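Ravness baking night moves into the old Zalmont school kitchen

The Ravness community baking night has a new home, and what a home it is! Starting in March, the group will meet in the former school kitchen on the Zalmont side of town, a big bright room with deep sinks, long counters and enough oven space to bake for a crowd without anyone having to wait for a turn.

Until now the bakers had been squeezing into the back of the Cluvoder hall, where two home ovens did all the work and the fuse box had strong opinions about running both of them at once. Bread nights often ended late, with the last loaves going home unbaked in their pans under a dish towel. People kept coming anyway, winter after winter, and the waiting list for the rye evening got so long that it had to be split into 2 sessions.

The first evening in the new kitchen will be all about enriched doughs: cardamom buns, braided loaves and the soft potato rolls that disappeared within minutes at the fall market. Doors open at 7 p.m. and the evening runs for three hours, which leaves time for a proper second rise (finally!). Beginners are very welcome. Flour, yeast, butter and sugar are provided, and the Ghasemi bakery on the main street is giving a tub of its own sourdough starter, so anyone who wants to take some home should bring a clean jar with a lid.

Later evenings will cover flatbreads, pie crust and a whole session on using up old bread, from crumbs to pudding.
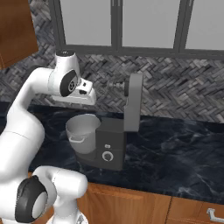 Kneading by hand is still at the heart of these nights, and it's a lovely thing to learn in company. A buttery dough feels hopeless at first, sticky and slack, and then after ten minutes or so it pulls together and turns smooth as an earlobe. If your wrists would like a break, a mixer with a dough hook does the job very well on a low speed.

Places are free, but please sign up at the Ravness library desk so there is enough flour to go around. Bring an apron and something to carry your rolls home in. Parking is behind the building, and the side door is the one without steps.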